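**Highlighter** (also called a marking pen, or in my house, "the green one, where's the green one?")

A highlighter is a felt-tip pen filled with see-through ink, made for coloring over words you want to find again. I've kept this page going on the Wudside stationery wiki since I was in school, so forgive me if I gush a bit! Yellow is the classic, but I'm a green person. The tip is usually cut at a slant (a chisel tip), so you get a fat line or a skinny one depending on how you turn it.
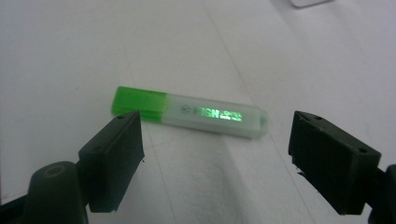 *A green highlighter with a translucent cap and a frosted barrel.*

Many of the bright inks are fluorescent – they soak up light we can't see and give it back as light we can. Gel and pencil kinds exist too, and I love those for thin Bible-style paper. My friend Hamdia Wolde colored her way through a 320-page textbook with 16 of them, and I still borrow her notes.

See also: *Felt-tip pen*, *Marginalia*, *Underlining*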